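Search this site
Enter keyword

Waiting for the letter: what changed this winter for people who ask for asylum in Clutolbridge

In our last newsletter we wrote about the new reporting rules. Many readers asked us to say more about the waiting itself, so this item is about the letter, the interview and the work permission. I came to this country with the same kind of file, and I try to write it in the way I would have liked to read it then.

The drop-in at Papadopoulos House saw 91 families between September and the end of November. Most of them already had a claim in the system. They did not come to ask how to apply. They came to ask why they hear nothing, and if silence means something bad. In our experience silence means very little. A file can sleep for a long time and then move in one week, and the person must be ready on that week.

Florence Landry, our legal adviser, explains that the biggest problem at the moment is the address. When people are moved from one accommodation to another, the letter with the interview date often goes to the old place. One man from our Monday group missed his interview for this reason. His claim was treated as withdrawn, and it took six weeks of letters to open it again. In these six weeks he lost his weekly support and slept on the floor of a cousin. He had told the housing office about his move, and he believed that the housing office would tell everybody else. These offices do not share a computer.

So please, if you move, write to each office separately. Keep a copy of what you send and the receipt from the post office. If you phone, write down the time of the call and the name of the person who answered. Florence has a simple form for this, on one page, and you can take it from the desk without an appointment.

Another subject is the right to work. A person who has waited long enough can ask for permission, but it does not come by itself. You have to request it, and the request must say that the delay was not your fault. Here the missed letters make trouble again. Two of our members were refused because the office counted a missed interview as their own delay. Both have now asked for a review with our help, and we will write about the result when there is one.

Brock Ouellet coordinates our Tranow project, which helps people to prepare for work while they wait. He told me that the hardest part is to keep the hope of somebody who was a nurse or an electrician and who now is allowed to do nothing. "They ask me what they should practice for," he said. "I can tell them which courses are open. I can't tell them when." The Tranow evening course has places again from January. It is free, the bus fare is paid back, and you do not need to show permission to work in order to study with us.
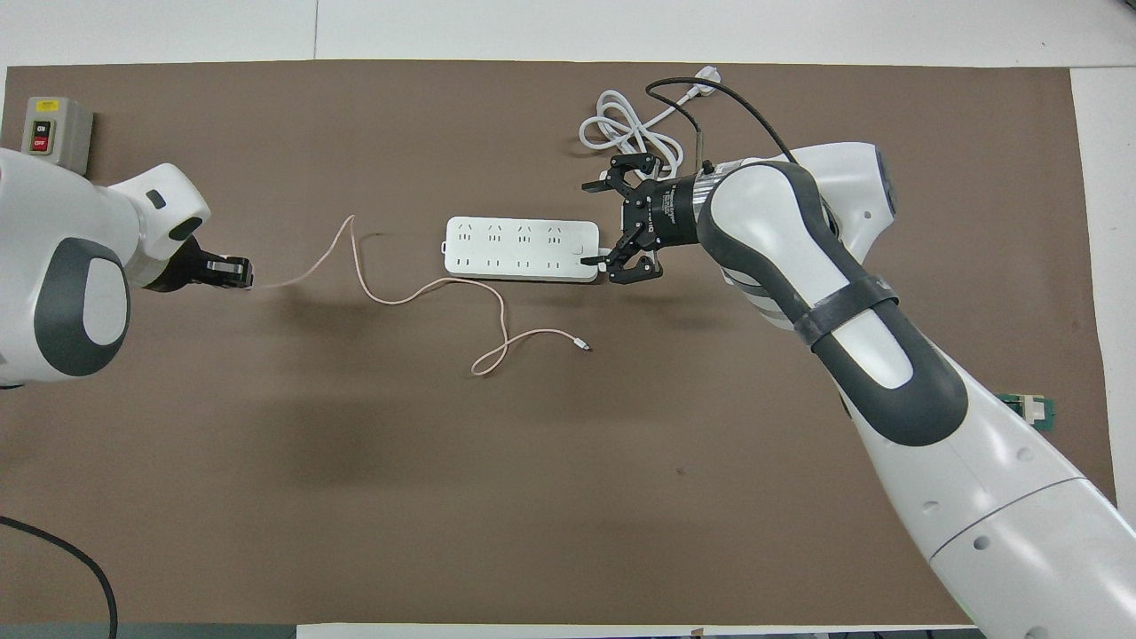 How to prepare for your interview

The interview can last a full day. Ask for a break when you need it. You are permitted to do this, and it should not be held against you.

Tell the office before the date if you prefer a man or a woman as interviewer and interpreter. Say which dialect you speak, not only which language. We have seen transcripts where the interpreter used a different dialect, and small mistakes about dates and family words became large ones in the decision.

If you do not remember an exact date, say that you do not remember it. Many people try to be helpful and give a date anyway, and later it is compared with another paper. It is better to say "it was in the rainy season" or "my son was a baby still."

Ask for the recording and the written transcript, and read the transcript with an adviser as soon as you have it. Corrections sent quickly have more weight.

Help with your file

Florence is at the desk on Monday from ten in the morning. Please bring every letter you have, also those which seem without importance, and the envelopes if you kept them. The postmark can show that a letter arrived late. Our short guide, called Ruler, has a page for each stage of the claim, and the new print has some 2 pages more on appeals. It can be read at the desk or taken home.

If you are afraid to come alone, bring a friend. We do not ask for the friend's papers.

Recent items

Reporting by phone: who can ask for it
School places for children in temporary accommodation
Ruler guide, winter print
Tranow evening course: how to register
When your support is stopped: first steps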